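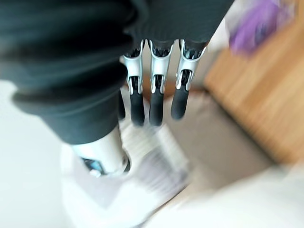 HAND TRIALS, WEEK TWO

Quick one from the Zistmont bench, more when there's time. Both hands are on the arms now, sleeves on, wrist cameras on. Old hand was the Clastanine two-jaw. Fine for boxes. Useless for anything floppy, which is most of what we get asked for.

So far 116 tries with the new fingers, split between cloth, sheet stuff and small hard parts. Same list we ran on the two-jaw in July, same order, same person on the controls (Lenni, sorry Lenni). Cloth is the big jump. The two-jaw dropped or missed 35 on that list, new hand is down to 21. Still too many. Most misses are dark cloth seen close up, where the wrist view goes to mush and you're basicly guessing depth.
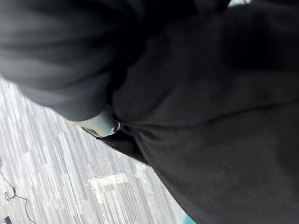
Mio Takagi thinks we're blaming the camera for a controller problem. Her point is that the Dumotero box closes all the fingers at one speed, so the first one to touch shoves the cloth away before the others get there, and a better lens won't fix that. She wants staggered closing tried before anybody orders optics.

Fair. Went on the list. It's a settings change, half a morning maybe.

Other stuff. Sleeves: keep them. They do ride down toward the knuckles after a long run and we had a fold caught in a joint once, no damage, but check before you power up. Elastic at the cuff is too weak, new batch coming. 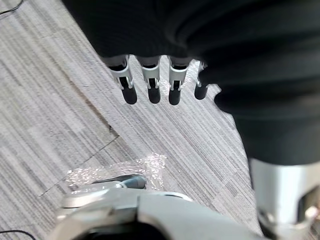 Two-handed runs are slower than we hoped, more than six seconds of dithering before the second hand commits. Part of that is delay on the link, part is just nerves. Moving the start pose further apart helped. So did turning grip force down a notch, which felt wrong but the numbers are better for it.

Next up is thin plastic. Film, wrap, bags. Shiny, no edges, the cameras hate it. Plan is to run the list once with wrist view only and once with the overhead added, then compare.
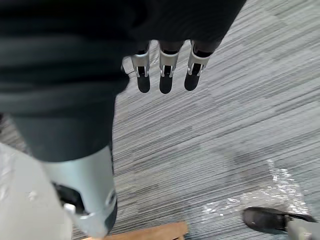
Svyatoslav Shevchuk wrote in to ask for a third pass, overhead only, otherwise we won't know which camera is doing the work. He'd also like the misses logged by finger, and not just pass/fail like last time.

OK to both. Log sheet gets a new column, please acutally fill it in. Spare fingertips are in the drawer under the controller, top left. If you take the last one tell Sachiko, she does the ordering.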